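Runtime drift in Flandesska, series two

2025-11-13
Posted by Achilleas Xenos

I finished a second pass through Flandesska last week, this time with a spreadsheet open. The first pass left me with a vague sense that the show got slower in its second series, and I wanted to know whether the episodes were longer or only felt that way.

They are longer. Series one runs seven episodes and 249 minutes, end credits excluded. Series two is also seven episodes, and every one of them runs past the longest episode of series one. The finale is the worst offender, with a cold open that takes the police launch from the fuel dock to Grestholm in something close to real time.

Runtime alone doesn't explain the drag, so I logged scenes as well. My rule was that a scene ends when the location changes or when there is a clear jump in time. Phone calls cut between two locations count as one scene. I got 1,187 scenes across both series — a high number for a drama this quiet, and most of it comes from series one, where the editor likes very short inserts: a kettle, a ferry timetable, Psarras at the window of his flat with the radio on.
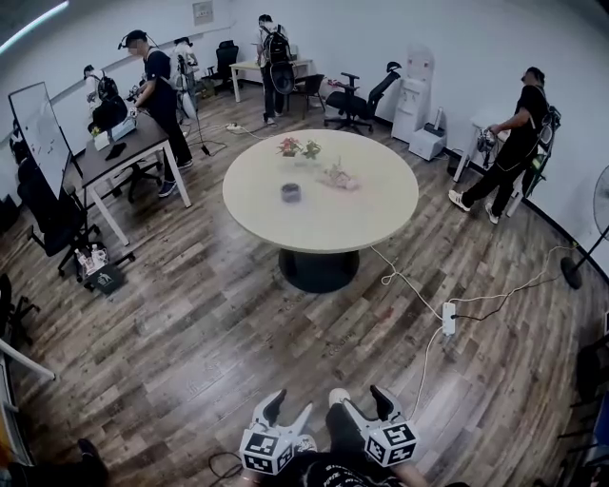 Series two drops nearly all of those inserts. The scenes between them have not become much longer, which surprised me. What has changed is the proportion that are two people talking in a room. In series one Psarras learns things by going places. He finds the ledger because he drives to Wikholm in the rain and the clerk has left early. In series two he is told about the second ledger by his sergeant, across a desk, and then he tells the magistrate, and then the magistrate's husband brings it up at dinner. The viewer has the same piece of information three times before anything is done with it.

There is a defence of this. The second series is about an inquiry, and inquiries consist of people repeating themselves on the record. Episode four uses the repetition properly: the harbour pilot gives his account twice, and the colour of the boat changes between tellings. It's a good piece of writing and it depends on the audience having sat through the first version. I can't find a comparable payoff for the ledger.

The sound mix is also different. Dialogue in series one sits low and you lean in for it. Series two has been levelled up, and the score now continues under speech where it used to stop. I checked this on headphones and on the television — same result on both.

I haven't logged the specials. They were cut for a different time slot and I don't trust the versions I have.

Comments

kettlewatch
Do you count the dream in episode six as one scene or several? I got four.

Achilleas Xenos
One. The location changes but it's continuous for him. I went back and forth on it.

Moira T.
The dinner scene is my favourite in the whole show, so I'll have to disagree about the ledger. The husband is the only person who asks what it's worth.

dunc_r
Any chance of sharing the spreadsheet? I'd like to run the same thing on the original radio version.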